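Speaker notes: Shared storage and the cost of untidy benches
Staff briefing, 2022-06-14
Speaker: Mieczysław Olszewski, Facilities and Estates

Opening. Thank the Pringle Building teams for releasing staff this morning. State the purpose plainly: the new booking and storage rules for shared work areas take effect at the start of next month, and every department is expected to follow them.

Background. The review carried out in March covered 31 shared areas across the site. In 17 of them, surfaces were being used as long-term storage by groups that no longer held a booking. Complaints came chiefly from the evening users, who had to clear a bench before they could begin. Pause here.

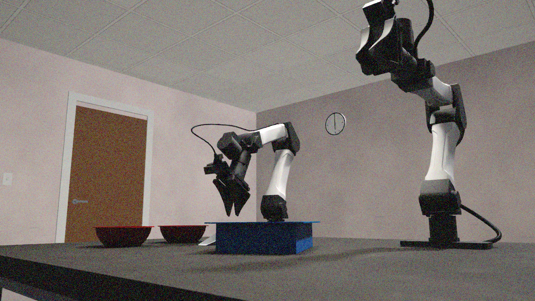

The main change is to the length of bookings. A shared area may be held for up to five working days, after which the booking lapses unless the head of group renews it in Cuto. Items left after that date will be labelled and moved to the Fosberg store, where they may be collected between ten and four. Stress that nothing will be thrown away without written notice to the department.

Storage. The Fosberg store has been refitted and now holds 600 crates. Each group will receive its own shelf numbers by email. Larger items need a separate form – copies are on the table by the door.

Likely questions. On cost: there is no charge to departments this year. On keys: the Wokov Wing keeps its present arrangements until the locks are replaced. On exemptions: refer these to the Estates office and do not give a view from the floor.

Close by asking heads of group to check their entries in Cuto before Friday. Attendance sheet to be signed on the way out.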